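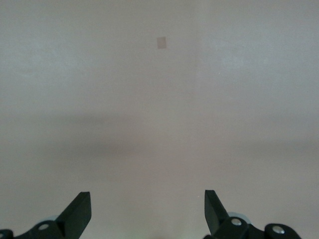
*Surface gris clair mate, petit rectangle beige en haut.*

**Trace beige sur une surface mate : décoller ou laisser ?**

**Nadiia Chornovol**, jeudi

Bonjour. Petit rectangle beige, plus haut que large, bords assez nets, sur un panneau gris clair mat. Je penche pour un reste de ruban adhésif, sans certitude. Fabricant Vimenow, finition inconnue. Essayé : eau tiède et savon, chiffon microfibre, 10 minutes de pose. Aucun effet. Je voudrais éviter une auréole brillante. Solvant, chaleur, ou rien ?

**Juntunen**

Chaleur d'abord. Sèche-cheveux à puissance moyenne, 2 minutes, à 15 cm, puis soulever un coin avec une carte en plastique tenue presque à plat. S'il reste de la colle, alcool isopropylique sur chiffon -- jamais directement sur le panneau -- en tamponnant. Essai préalable dans un angle peu visible. Pas d'acétone tant que la finition n'est pas identifiée. Pas d'éponge mélaminée non plus : c'est un abrasif, elle lustre le mat.

**gultutska**

gomme blanche, ça marche sur mes portes

**Diderstead**

D'accord avec Juntunen pour l'ordre. Si c'est une pastille de retouche et non un adhésif, rien ne se soulèvera : arrêter là. Le ponçage, même au grain 400, se verra en lumière rasante. Dans ce cas, repeindre le panneau entier, d'un joint à l'autre.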